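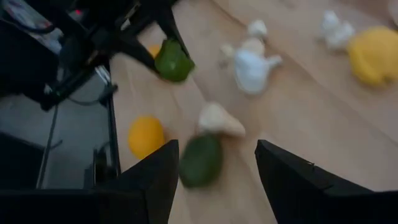

Guacamole is the dish I get asked about more than anything else, and I make it differently from most of my friends, because I put green capsicum in mine. I know, I know! Bear with me. It gives you a bit of crunch and a grassy sort of freshness that stops the whole thing from going to baby food. Before I cut anything I like to get it all out on the table where I can see it, dark green avocado, garlic, green capsicum, so I don't get halfway through mashing and find the garlic is still in the pantry.

What you'll need

2 ripe avocados
1 green capsicum, a smallish one
1 fat clove of garlic
1 lemon (a lime is fine too)
A good pinch of salt
Pepper if you like it
A splash of olive oil, optional

I get 500 g of dip out of that when the avos are big ones, which feeds four of us with corn chips or two of us who skipped lunch.

Picking the avocado

Colour won't tell you much, as some kinds stay green the whole way through and others go nearly black. Hold it in your palm and press gently up near the stem. If it gives a little, you're right to go. If it's hard as a cricket ball, leave it in the fruit bowl next to a banana for a couple of days. And please don't poke your thumb into the middle at the shops, you'll bruise it for the next person.

Getting started

1. Do the garlic first. Crush the clove with the flat of your knife, slip the skin off, sprinkle the salt over and keep chopping and smearing until you have a paste. Raw garlic gets stronger as it sits, so go easy if you're making this in the morning for the evening.

2. Scrape the paste into your bowl and squeeze half the lemon over it. Leave it for ten minutes while you do the rest. The juice takes the bite off the garlic and it's a trick I use for salad dressing as well.

3. Halve the capsicum, pull out the seeds and the white bits, and dice it small. Smaller than you think! Pea-sized at the most. Pat the pieces with a tea towel or they'll make the dip watery.

4. Cut the avocados in half, twist, and get the stones out with a spoon. (I used to whack the knife into them like they do on the telly, and I have a scar on my left hand from it.)

5. Mash the avocado into the garlic and lemon with a fork. I leave it fairly lumpy.

6. Fold in the capsicum, taste, and add more lemon or salt. It nearly always wants more salt.

If you like it warmer

Roast the capsicum whole at 185 degrees until the skin blisters, then pop it in a bowl with a plate on top until you can handle it. Peel, seed, chop. You lose the crunch but it goes lovely and sweet, and I prefer it this way in May when the nights start getting cold.

Keeping it

Press cling wrap right down onto the surface and put it in the fridge. Mine is good until the next day. If the top goes brown, scrape it off and the green stuff underneath is fine on toast with an egg.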